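Supported Lodgings Textile Reuse Project
Progress report to the funder, second reporting period
Prepared by Colm Noonan, project lead, Arruda Housing Trust

1. Position at the end of the period

The project supplies bedding and soft furnishings to tenants moving out of temporary accommodation. Work on the laundering contract, the stock register and the delivery rota continued as set out in the revised plan. Two of the four work packages are complete. The third (durability testing) is on schedule and the fourth (tenant handover packs) is three weeks behind, for the reasons given in section 4.

Expenditure is within the approved budget. An underspend on van hire has been held against the line and will be carried into the next period if the funder agrees.

2. Laundering and stock

The contract with Clustitz was signed in January. Collection is at 7.30 a.m. from the rear entrance, and returned items are checked against the docket before they go back on the shelves. Early dockets recorded weight only, so missing pieces could not be traced to a batch. Clustitz now records weight and item type on the same sheet.

Blankets are held by size and fabric weight. Colour is recorded in the register but is not used for allocation. Cirilo Ibarra has rewritten the register so that an item withdrawn for repair keeps its original number – the old version issued a new one each time, which inflated the stock total. 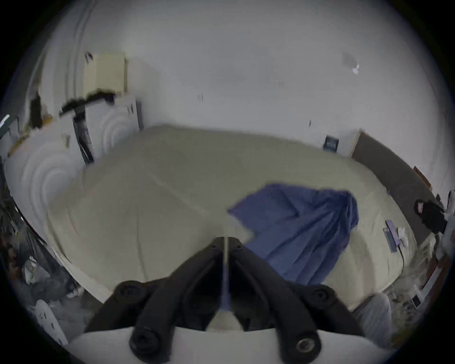 Beige blanket and blue cloth on a bed.

The repair bench deals mainly with split hems and worn bindings. Items with thinning across the centre are withdrawn and sent for rag. The threshold for withdrawal was tightened during the period after Janaína Cavalcanti reviewed the returns, and the written guidance has been reissued to both shifts.

3. Durability testing

Sample fabrics are being put through repeated wash cycles at 60 degrees and measured for shrinkage along the warp and the weft. The cotton and polyester blend from Fumov has stayed within tolerance so far. The all-cotton sample shrank beyond tolerance along the warp in the early cycles and then settled. Sebastião Medeiros proposes that all-cotton stock be bought one size up, and the cost of doing so is being worked out.

Pilling is graded by eye against a printed scale. Two graders work separately and their scores are compared afterwards. Agreement was poor at first and improved once grading was moved to the north-facing room, where the light is more even.

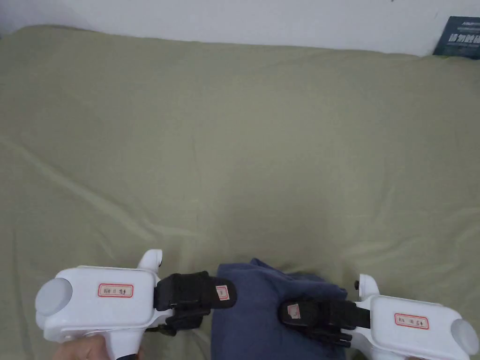
Will the change in fabric specification affect tenants who have already received bedding?
Existing items stay with the tenant, and the new specification applies only to stock bought from the next order onwards.

4. Handover packs

The delay in this work package comes from the printed care sheet. The first draft used laundry symbols without wording, and tenants who read it asked for plain text alongside. Ronaldo Batista has redrafted the sheet and it is now with the printer. Vudance has confirmed that the outer bags can be supplied in the larger size at the same unit price, subject to a minimum order of 3000.

Storage of the bags needs to be settled before that order is placed. The ground-floor store is dry but already close to capacity, and the upper store has no goods lift. 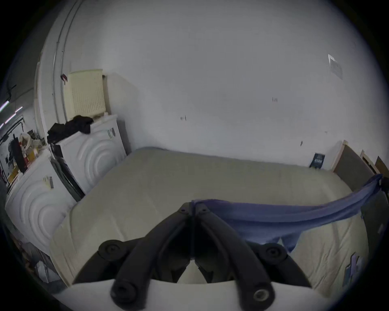
The preferred option is to split delivery of the bags into two lots, with the second released when the first is half used. Vudance has been asked to quote on that basis. If the charge for a second delivery is above the contingency set aside, the order will be taken in one lot and the rag sacks moved to the upper store.

5. Risks and next steps

The main open risk is the laundering price, which is fixed only until the end of the next period. A second supplier has been approached for a comparison quote. The risk register entry remains at amber.

Actions for the next period:
Complete the remaining wash cycles and report shrinkage by fabric type (Medeiros).
Issue the care sheet and begin handover packs (Batista).
Reconcile the register against a full shelf check (Ibarra).
Submit the request to carry forward the van hire underspend (Noonan).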